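Speaker notes: Water, Markets and the Cost of Distance
Session 2, rural livelihoods track

Opening remarks

Good morning, and thank you to the organizers. My name is Sulastri Ginting, and I am speaking on behalf of the Nirkine program, which supports small farming households in the Irkitz valley. My subject is the distance between a farm and the places a farming family must reach in order to earn a living.

Most discussions of rural poverty begin with the harvest. The Irkitz valley has reasonable soils and, in most years, enough rain. Its 347 participating households grow beans, onions and tomatoes, and they grow them well. Their difficulty begins after picking, when the crop must travel to the market at Plesance on a track that is closed to vehicles for much of the rainy season.

(Pause. Allow latecomers to be seated.) 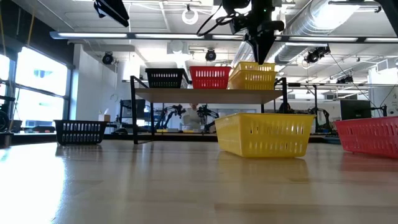
Losses between field and market were the first matter our partners asked us to study. Tomatoes were being carried in sacks, and the fruit at the bottom was often unfit for sale on arrival. Households told us plainly that they wanted rigid containers, and that the containers should take up little room on the walk home. Plastic baskets that nest one inside the other, as the two yellow ones do, meet that second request. Growers also asked for openings in the sides, so that produce could breathe on the way. The program now lends baskets from a shared store at Bensaid, and each borrower signs for them.

I would ask the audience to keep the scale of this measure in mind. It has reduced waste, and families value it. It has not shortened the road.

The road itself is the larger question. The track was laid out in 1880 to serve an estate that no longer exists, and it still follows the estate boundary, passing well to the east of the villages where people now live. Successive district plans have proposed a new line. None has been funded. In the meantime, a trader who reaches the valley in the rains can set the price, and the grower has little choice but to accept it.

(If time is short, omit the next paragraph.)

We interviewed 191 growers before the March planting. Many said they would plant more tomatoes if they could be sure of a buyer. Others had already moved back to beans, which store well and sell for less. These are sensible decisions, made by people who know their own risks better than we do.

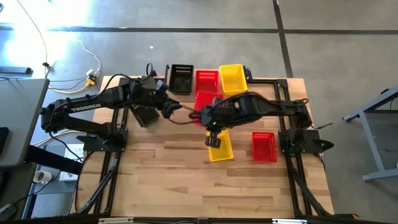
PART TWO: WATER

Water takes up a different kind of distance, measured in hours of the day. In the upper villages, the walk to the spring is made mainly by women and older girls, before school and again toward evening. Where the program has repaired a village tap, those hours have gone to the garden plot, to schoolwork and, I am pleased to say, to rest.

Repairs require parts, and parts require money held in the village. We recommend that every tap have a small local fund in place before any work begins. Bensaid did this from the start, and its tap has been kept in service. Two neighboring villages did not, and we share responsibility for that, as our early agreements were silent on the point.

I turn now to our requests of the district - first, a decision on the line of the new road, and second, a spare parts counter at Plesance that is open on market mornings.

(Invite questions. Printed copies of the household survey are on the table by the door.)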